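4.2 Placement of the kettle on shared tables

Placement was treated separately from vessel choice, as the two were decided at different moments of the tea break. 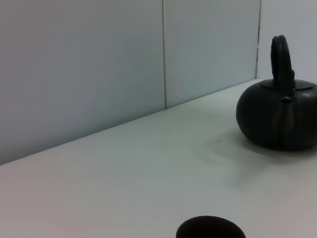 Figure 6. Black kettle with an upright arched handle on a white tabletop.

Escobedo objected at the review stage that a kettle's position says little about preference, given that most people put a heavy vessel down wherever the arm gets tired. The objection has merit for single observations. It is weaker when the same person is observed over many breaks, and the analysis below is restricted to participants with at least 50 recorded placements.

The kettle type in Figure 6 has a wide, low body and a broad lid, with the handle standing well above it. Two properties of this shape matter for placement. First, the arched handle is gripped from above, so a user can lower the kettle vertically into a small gap. Side-handled vessels need clearance on one side for the hand, and in our records they were put down further from other tableware. Second, the spout on the arched-handle type, if the small front knob is one, is short. Participants therefore carried the kettle close to each cup before pouring, and the resting position tended to follow the last cup filled.

Placements were coded into three zones: center, reach and margin. The center zone was the area equally accessible to all seated persons. The reach zone was the area directly in front of the person who had poured last. The margin zone was a strip along the table edge where no one was seated. Of the 559 placements coded, the largest share fell in the reach zone, followed by the margin. The center was used least, although in the June interviews most participants named it as the correct place for a kettle.

The gap between stated and observed practice was widest at the Barajas site, where the tables were long and participants sat along both sides. A kettle set in the center there was out of reach for those at the ends. Trujillo, who coded this site, noted that the kettle was passed along the table in short steps and frequently stopped at the margin once the last cup had been filled. At the Irno site the tables were smaller, and the difference between zones was not pronounced.

Fill level had a smaller effect than expected. Kettles holding 1,000 ml or less were moved more often between pours, but their final positions did not differ clearly from those of kettles filled to 2,000 ml. We had assumed that a full kettle would be set down nearer the pourer – the data do not support this.

Table surface was not controlled. Some participants at Barajas used a trivet on bare tabletops and left it in one spot for the whole break, which fixed the kettle's position in advance. These breaks were coded but are excluded from the zone comparison. Whether the trivet was placed by the pourer or by an earlier user could not be determined from the records.

Cups were coded only when they stood within one hand's width of the kettle after the final pour. Their arrangement is taken up in Section 4.3, together with the handling of lids during refilling.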